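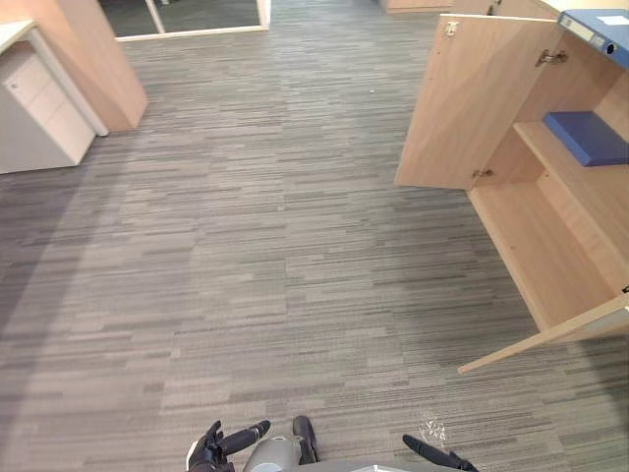

I spent most of a morning on the paper storage in the Plolden office. The job had been on my list since we moved over from the Kumarasinghe building, and it kept getting pushed back by things with deadlines. Paper has no deadline until somebody wants a piece of it.

Most of what we keep on paper comes from two places. There is the Distent contract, which runs to 528 pages with the appendices, and there are the delivery notes and signed forms that we have to hold for 3 years. Everything else is copies. People print a thing for a meeting, write one word on it, and put it in a folder in case the word matters.

I started with the copies. If we had the same document on the shared drive and there was no signature on the paper, it went in the recycling. I had guessed that would be a small pile. It came to 400 sheets, going by the empty paper wrappers I used to bundle it. I kept one meeting printout with a floor plan sketched on the back, and I'll scan that later this week.
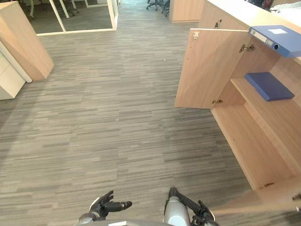 Cabinets fill up because the shelf is the easy part to reach, and the bottom is where things go to be forgotten. I wanted to turn that around for this one, so the bottom got cleared completely before I decided what belonged anywhere. With the door open you can see bare wood down there, and on the shelf above it a single blue folder lying flat. The binder on top of the cabinet is on its side with its label slot facing out — that isn't where it lives, but I like to have a binder out at hand height while I sort, so loose sheets have somewhere to go.

The cabinet itself is from Luswood. It is a plain thing with a lock above the door, and I have no complaints. The one change I would make is a second shelf. The space at the bottom is tall, and if you stack folders flat in it you end up lifting the whole pile to get the one you want.

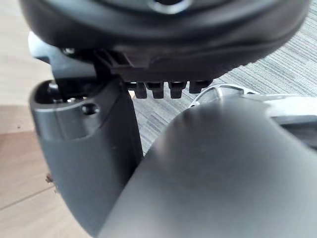 I thought about buying an insert to split that space and decided against it for now. I'd like to see what goes in there over the summer first. My guess is envelopes and the spare hanging files, which can stand up on their own and don't need a shelf.

Labels were the slow part. The old ones had been written by whoever set up each folder, so we had "Distent", "Distent new" and "Distent misc", and the newest papers were in misc. I merged all 3 into one run in date order and printed labels with just the company and the year. It took longer than throwing things out did, and I had to stop for lunch in the middle of it.
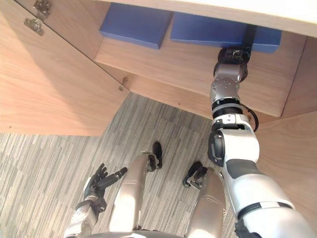

Should binders be stored flat or standing up?

Standing up is better if they are full and you use them often, as you can read the spines and pull one out without moving the rest. Flat is fine for thin folders and for anything you only open a few times a year, as long as you keep the stack low.

I still have the desk drawers to do. Those are mostly pens and chargers, so I expect they'll go faster. The recycling went out at four, and the key to the cabinet is now on the hook by the printer, with a tag on it.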